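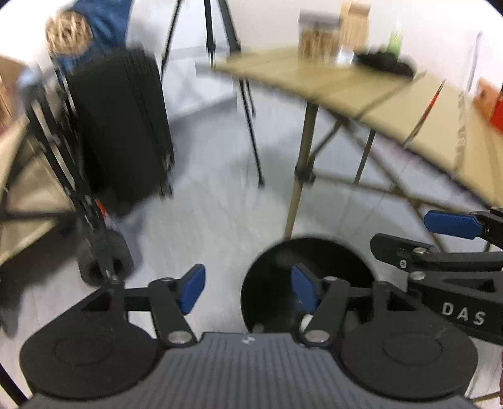 *Rosalba Pace and Manuela Lombardi - Markets & Regulation, project report, 30 July 2022*

## What we looked at

A merger in booking software. Kesurau makes the appointment calendar that a lot of small businesses in Flindberg use - hair salons, dog groomers, physical therapists, the bike repair place by the station. Drirnonness makes the card reader and the payment software that sits behind it. Kesurau bought Drirnonness. The regional competition office looked at it, had worries, and let it through with conditions. Our question was whether the conditions made sense and if the shops noticed any difference.

Original plan was bigger. We wanted to compare it with a blocked merger in the same kind of market but couldn't find one where the decision was public and readable, so that part got dropped in week two and the outline still has a ghost of it. Sorry about the section order.

Split of work: Rosalba did the decision and the legal background, Manuela did the shop interviews. Both of us wrote the discussion, mostly at the same table, sometimes arguing.

## Background, short

Most people hear merger and think of two competitors joining up. One supermarket buys the other, fewer supermarkets, prices go up. Horizontal. Kesurau and Drirnonness didn't compete though. One sells a calendar, the other sells a way to get paid. The worry in a case like this is different: the calendar company could make its calendar work badly with everybody else's card readers. Or only give the discount if you take both. Or see rivals' payment data as it passes through the calendar, and use it.

The textbook words are foreclosure (shutting rivals out), bundling and tying. We mixed up bundling and tying in the first draft so, for the record, how we use them:

- **Tying** - you can't get A unless you also take B.
- **Mixed bundling** - you can get A alone or B alone, but together they're cheaper.
- **Technical tying** - you can buy them apart but they only work properly together.

The third one is the one that matters here and it's the hardest to prove. Software breaks all the time for boring reasons. If a rival's card reader drops its connection to the calendar after an update, is that a strategy or a bug? From outside you can't tell. From inside maybe you can't either.

## The decision

The public version has a lot blacked out. Market shares are given as ranges, and the ranges are wide enough to be not much use. What we could get out of it:

The office defined the first market as appointment software for small service businesses. Kesurau argued for something much broader, all business calendars including free ones and paper. The paper argument gets a full page. We laughed at first but two of the shops Manuela visited do still run on a paper book, so it isn't crazy, it just doesn't say much about what happens to a salon that has already moved three years of client records into the software. Switching cost is the real subject and the decision only gets to it near the end.

Second market, in-person card payments. Everyone agreed on that one. Plenty of providers, thin margins, Drirnonness not the biggest. The merger on that side alone would have been waved through.

The conditions:

1. **Open connection.** Kesurau must let other card reader companies connect to the calendar on the same terms and the same technical quality as Drirnonness gets.
2. **Data wall.** Payment data from rivals' readers can't go to the people who sell Drirnonness.
3. **Export.** Shops can take out their client list and appointment history in a usable format.

No breakup, no sale of anything. All behavioral, meaning promises about how to act. The alternative is structural, where you sell off a piece and then there's nothing to watch. Regulators are supposed to prefer structural but here there was nothing sensible to sell, the two companies were each basically one product. So we don't blame the office for going behavioral. We do have a problem with how it's monitored, see below.

## Interviews

Manuela talked to 14 businesses, all in Flindberg, all in person. Not a random sample. She walked in and asked. Some were on Kesurau, some had left, the paper ones we kept in as a kind of contrast. Names of shops left out except Galli, the barber, who said to put his name in and asked for a copy.

Questions were the same every time, what do you use, did you change anything after the merger, did you know there were conditions, have you ever tried to leave.

Main things that came back:

Hardly anyone knew about the conditions. The export right is the clearest example. It's in the decision, it's in Kesurau's terms if you scroll, and most owners had never heard of it. One groomer had copied her whole client list by hand into a spreadsheet over a couple weekends because she thought that was the only way.

Galli did know, and used it. He got his file the next day. It opened. But the appointment notes (who wants the sides shorter, who is allergic to what) came out in one long column with the dates stripped off, so for him it was half useful. Is that a "usable format"? The decision doesn't define it. We went back and searched the text three times.

Card readers: the shops using a different company's reader said it worked. A physical therapist said it got slower after the merger, then said it was always slow. We don't think that's evidence of anything and our first draft leaned on it too hard.

Price was what people wanted to talk about. There's now a package with both, cheaper than the calendar and someone else's reader. Nothing in the conditions stops this. Mixed bundling at a discount is usually treated as fine or even good, customers pay less, and for most of the shops it *is* less. The owner of the bike place put it well, he said he knows it'll cost more later and he'll take the savings untill then.

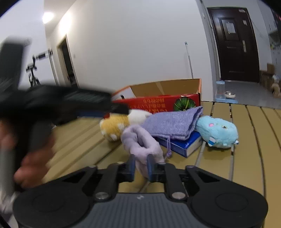

That's pretty much the puzzle with bundles. Discount today is real money. Harm, if it comes, comes when the other card reader companies have lost enough small customers to stop bothering with Flindberg-sized towns. There's no date for that. A competition office has to guess forward and judges want something more solid than a guess.

## Monitoring, our main complaint

Who checks? Under the decision, Kesurau sends in a yearly report on itself. Rivals can complain. There is a trustee but only for the data wall, and we couldn't find out how often they look or at what.

For the open connection it all hangs on rivals complaining. We wrote to a couple of the smaller payment companies. One answered, off the record, and said complaining costs more than the customers are worth. Only one answer so we can't build much on it. Still seems right to us just from the incentives: the firm that gets hurt is small, and the thing that hurts it is a slow update or a support ticket left open.

What would be better, in our opinion:

- Response times. If Drirnonness gets a technical fix in X days, so do the others, logged, and the log goes to the office.
- A test account that the office can use without telling Kesurau. Cheap. Just try it and see if the thing connects.
- Define the export format. Fields, dates, notes. One page would do it.
- Tell the customers. An email to every shop when the conditions start. Weird that this isn't standard.

Manuela would add a cap on the bundle discount. Rosalba disagrees, thinks a cap means an office deciding prices for haircut software and it ends up protecting rivals instead of shops. We left both views in. Dr.'s comment on the draft was to pick one, but we don't agree so we didn't.

## Problems with this report

Too few interviews, all one town. No numbers on prices before the merger except what owners remembered, and they remembered very different things for the same plan. No one from Kesurau would talk to us, they sent a link to the press page. The blacked out parts of the decision might answer some of our complaints about monitoring, no way to know.

Also we only have a short window after the deal. Foreclosure would take years to show up. So "we found no sign of it" should be read as just that.

## Left to do before September

- Fix the references, half are still in Rosalba's format and half in Manuela's
- Send Galli his copy
- Rewrite background so horizontal / vertical / conglomerate are explained propperly (is this even vertical? we go back and forth, conglomerate probably)
- Second round with the shops on the package, ask what the renewal price is, see if they kept the first invoice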